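Teleoperating a Two-Arm Robot in a Simulated Kitchen: Recording Door Demonstrations

Posted in August by the Hikudine docs team

These are the steps we use to record door and cabinet demonstrations in the Wovulden kitchen scenes. They assume the simulator is installed, both hand controllers are paired, and you have finished the pick-and-place tutorial. If you haven't, do that one first. Doors are harder, and the controls are not explained again here.

Before you start

Load the scene from the kitchen set and pick the two-arm robot. Check that three views come up in the operator window: the head view and one view for each gripper. If a gripper view is blank on startup, close the session and reopen it. Don't begin recording with a missing view, as the episode will be rejected at export.

Set the control rate and leave it alone for the whole batch. Mixing rates inside a batch causes trouble later when the episodes are resampled.

Open and close each gripper once with the trigger. Then hold the clutch button, move your hands to a comfortable height, and release. You should be able to rest your elbows against your sides. Upper doors need a long reach upward, and if your hands start out high you will run out of arm before the robot does.

Step 1. Choose the arm for each door

Decide which arm takes which handle before you move. As a rule the left arm takes the left panel and the right arm takes the right one. Crossing the arms is allowed but it makes for poor demonstrations, with the elbows bumping and the head view blocked.

Look at the type of handle too. A long vertical bar can be approached from the side at almost any height. A small handle near the bottom of a door gives you much less room, and it is worth turning the wrist early so the fingers arrive already lined up.

Step 2. Approach

Move in the head view until the gripper is within a hand's width of the handle. Then switch your attention to the gripper view for the last part. Keep the fingers fully open. Slow down at this point. Up to 17 percent of our discarded episodes in the first batch had a finger hitting the door face on the way in.

Head and gripper views from one kitchen scene:
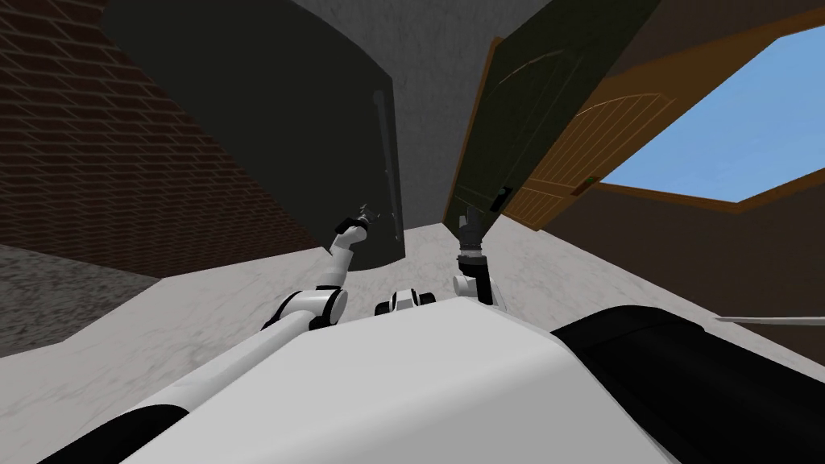
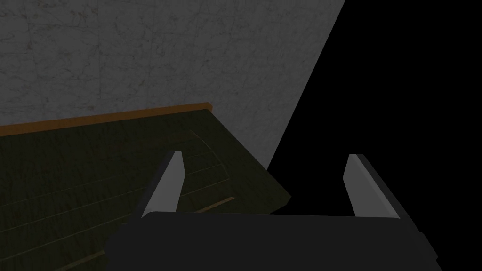
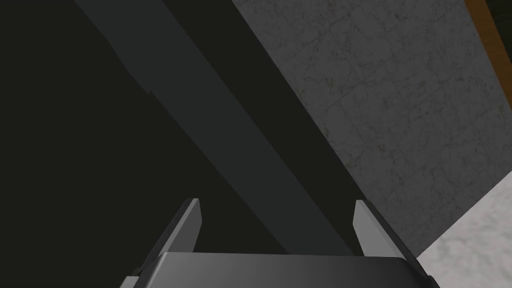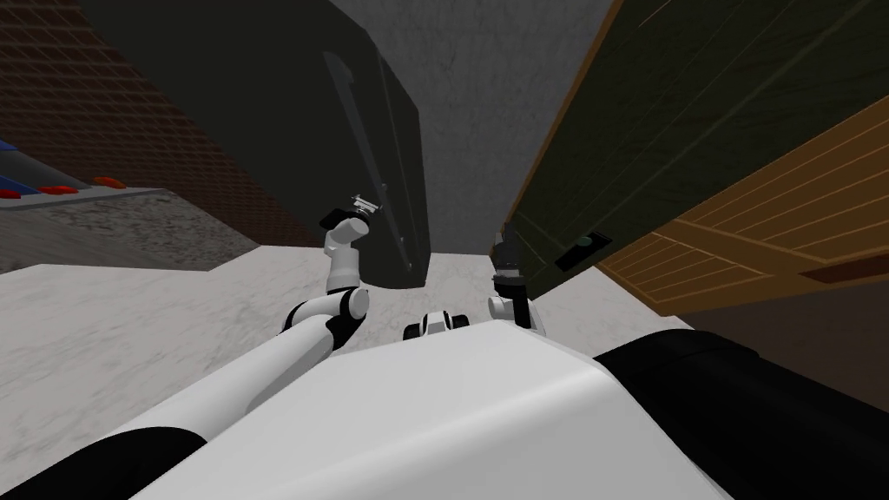

Katayama wrote in to say that the gripper views were no help at all for the first few sessions, and that it got easier after practicing with the head view switched off. Doing ten or so approaches that way before a recording day was enough, the message went on, and the habit of staring at the head view went away by Friday. We have since added this as an optional warm-up in the operator menu, under Practice.

Step 3. Close and pull

Close the gripper slowly and stop when the fingers meet resistance. Squeezing harder does nothing useful in the simulator and can make the contact jitter.

Pull along the arc of the door. New operators tend to pull straight back, and the handle slips out after a few inches. Let your wrist turn as the door swings. If you feel the controller buzz, the arm is near a joint limit. Hold the clutch, bring your hand back toward your body, release, and continue. Clutching in the middle of a pull is fine and does not spoil the episode.

For doors that open above the robot's head, stop once the door is past halfway. Let go, back the gripper away, and push the door the rest of the way from the inside edge with closed fingers. Trying to hold the handle through the full swing usually ends with the wrist folded up against the panel.

Step 4. Release and clear

Open the fingers completely before you move away. Back off in a straight line until the gripper is clear of the handle, then lower the arm. End the recording only when both arms have stopped. A second of stillness at the end is enough.

Step 5. Mark the episode

Press the left menu button for a good episode and the right one to discard. Discard if the robot's elbow hit anything, if you dropped the handle more than twice, or if you had to stop and think for a long time in the middle. A single slip and a clean second try should be kept. Those recoveries are useful for training.

Do not trim episodes by hand. The export script removes idle time at both ends.

How many to record

The door set currently holds 1,347 episodes, and 806 of them involve upper cabinets. For a new door type we ask for 576, split evenly between the arms where the layout allows it. Change the robot's starting position between episodes using the Shuffle button. If you forget, the policy learns one reach and fails when the base is moved a little to the side.

Common problems

The arm drifts while you hold still. Recalibrate the controllers. It is nearly always the one that was set down on a metal surface.

The gripper goes through the handle. The physics step is set too large. Restore the default in the scene settings and restart.

The head view shows mostly torso. Tilt the head up with the thumbstick before you start recording. Once recording begins, the head angle is locked.

Export says "short episode." You ended before the arms came to rest. Record it again.

Related pages
Pick-and-place with one arm
Setting up hand controllers
Drawers and sliding doors
Exporting episodes to Telldale
Wovulden kitchen set: scene notes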